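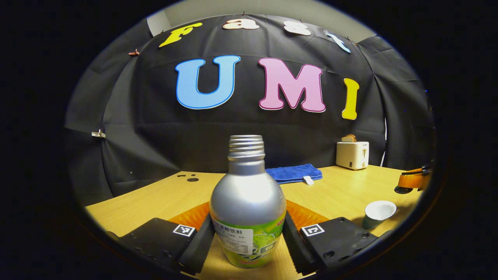
Aluminum bottle with a green label, cap off.

Hi Sunita,

August 20, 2020, so you're getting this a little ahead of the board packet. I'll start with the good stuff. The Gunside field handover is moving! We've now matched 3154 well files to the state records, and the stragglers are mostly old Vamley leases where the paper copy has one operator name and the database has another. I've been on the phone with the county clerk so much that she picks up with "which section now?"

The buyer, Zudach, sent over its list of wells it doesn't want. We expected a long one and got 345, nearly all low-volume gas on the east side. Those stay on our books for now, and so does the plugging bond. I'd like to sit down with you on the bond before November, when the renewal comes up – I don't think we should just roll it over at the old amount.

On the people side, five of the pumpers have accepted offers from Zudach and start with them when the sale closes. Everyone else at the Tudose yard still wants to know about severance, and I've told them I'd have an answer when you do. (Hint, hint.) Morale is okay. Not great, but folks are showing up and the routes are getting run.

Two things are behind. The compressor inspection reports are late from the contractor, and the road agreement with the ranch north of Vamley is still unsigned. The rancher wants the cattle guards replaced first, which seems fair to me, and I've asked for a quote.

Spending is under budget through July, mostly from the travel we didn't do. I'd like to move part of that to records scanning if you're all right with it. A yes by email is plenty.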